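Does a Divided Bin Save Any Time? Project Report

6 min read

Our brief came from the packing course: pick a claim that a supplier makes about storage and see if it survives a semester of use. I picked the one I trusted least. The Stamska catalog says that splitting a large parts bin into two sections "cuts picking errors and keeps contents in order." It gives no source for this. Two other groups had already quoted the sentence in their proposals as if it were a finding.

What I wanted to know was simple. If people sort small parts into a divided bin and other people take them out again, do fewer parts end up in the wrong place than with one open bin of the same size? And does anyone work faster?

Method

I logged 459 picks, split between an open bin and a divided one. Each pick was one part, named on a card, taken out by hand and set down on the bench. A wrong part counted as an error even if the picker noticed and put it back. Thiện Kim timed the sessions and did not know which result I was hoping for, though I suspect my face gave it away.

The parts came from the Tendeo teaching kit, which holds 1742 pieces when complete. Ours was not complete. I didn't use the smallest washers, as they slid under everything else and turned each session into a search of the bin floor.

Results

There were 43 errors in total. The divided bin did better in the first sessions and lost most of its lead by November. My explanation is that the sections only help while everyone agrees what belongs where. Once a few parts had been dropped on the wrong side, pickers checked both sides anyway, and then the divider was just something to reach over.

Speed was a wash. Thiện's notes show a small gain for the divided bin in the morning sessions and a small loss in the afternoon ones. I would not build a sales pitch on either, and I don't think Stamska should have.

Wear

The catalog is silent on what happens to the divider itself, so I added a section on surfaces.

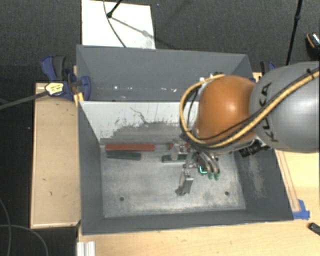

Trình Workshop – Department of Packing and Storage Studies

The sloping white divider takes the punishment. A large part of its lower center and right has gone gray with scuffing, there are thin vertical scratches in the worn patch, and a dark, crooked line runs down above it. I can't say from the marks alone what made them or how long it took. Ekel, who supplied our second bin, told me that marks like these are "cosmetic." Maybe. A slope that small parts are meant to slide down seems like a bad place for scratches, and I would want to see a friction test before I repeated that word.

The narrower section at the back raises a different question. A narrow trough is fine for bars laid lengthwise. For mixed small parts it was the section our pickers liked least, and 2 of them asked if they could skip it.

Limits

One room, one kit, tired students. The error count is too low to support a strong claim in either direction, and the open bin was always used first, which I should have changed halfway through. The full pick log is in Appendix B, including the session I threw out after the cards got shuffled.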